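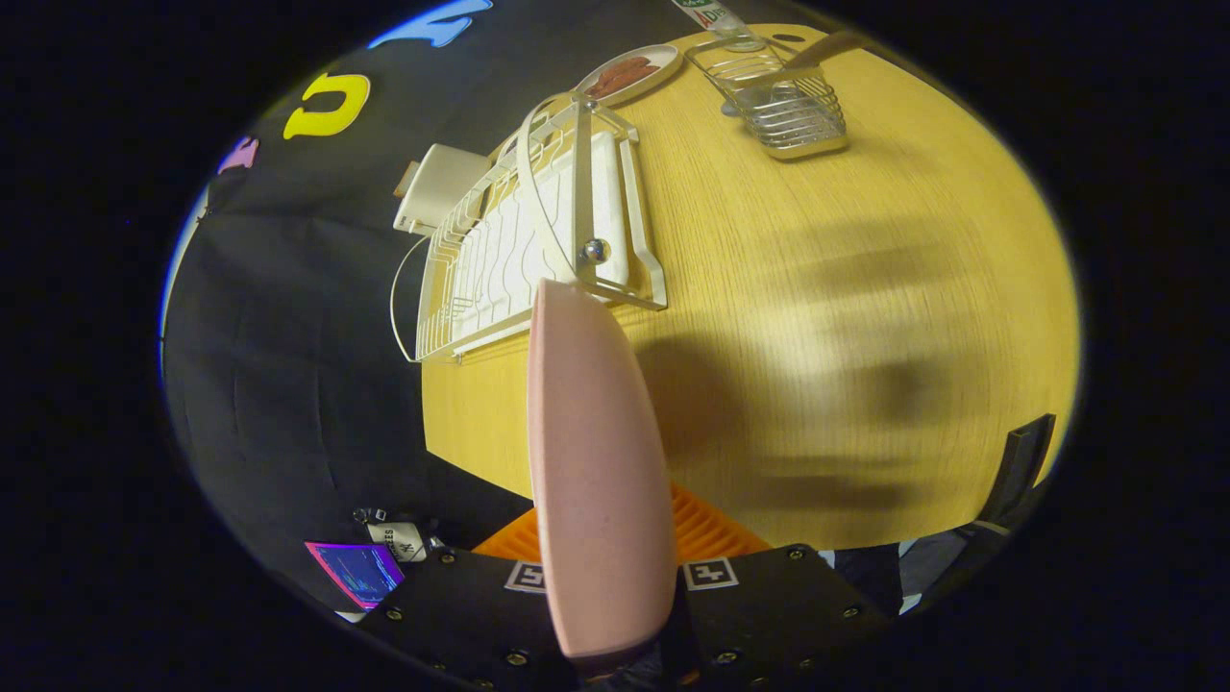
The singer of Mamani does not like to talk on the telephone, so we met in the small café behind the bus station in Clullton, two hours before the sound check. She had a cold and drank tea with honey during all our conversation. On Saturday the band will play on the open stage in the harbour park, as the last act before the fireworks.

"It is the biggest place where we have played in this country," she says. "Last year we were in a club with 70 people, and I could see every face. Now they tell me that 400 chairs are ordered, and behind the chairs there is still grass."

Mamani started as a duo, with only voice and accordion. The drummer and the bass player came later, after the first record, and she admits that the beginning with four persons was difficult. The songs were written for silence between the words, and the drummer, who had played in a wedding band for many years, filled every silence he could find.

"We had arguments in the van. Long ones. Then one evening in Dresero the accordion broke during the second song, and we had to play the whole concert with drums, bass and my voice. After this evening I did not argue with him for a long time."

The new album is called Birnance and it will come out in September. I ask her what the title means. She laughs and says it was a word her grandmother used for the hour after dinner when the plates are still on the table and no one wants to stand up. She has never found it in a dictionary. The record is 55 minutes long, which the label found too much, but the band refused to cut the two slow songs in the middle.

"These are the songs for which I made the album. The fast ones I also like - people need to dance, and I need to breathe - but I would not travel so far for them."

About the programme for Saturday she is careful. Half of it will be new, she says, and the old harbour song will be there because the audience would be angry without it. There will also be a guest on the trumpet, a player from the town, whom the band has met only by e-mail and who will rehearse with them on Friday afternoon.

I want to know if she is nervous before an open-air concert.

"Of the wind, yes. In a hall I know where my voice goes. Outside I sing and it flies away to the boats, and I must believe that somebody heard it."

She looks at the clock over the counter and asks for more hot water. The bass player has already sent her three messages about the missing cable.

Mamani play on Saturday at 8 p.m. in the harbour park, Clullton. Entrance is free, and in case of rain the concert moves to the sports hall.

Aug 21, 2018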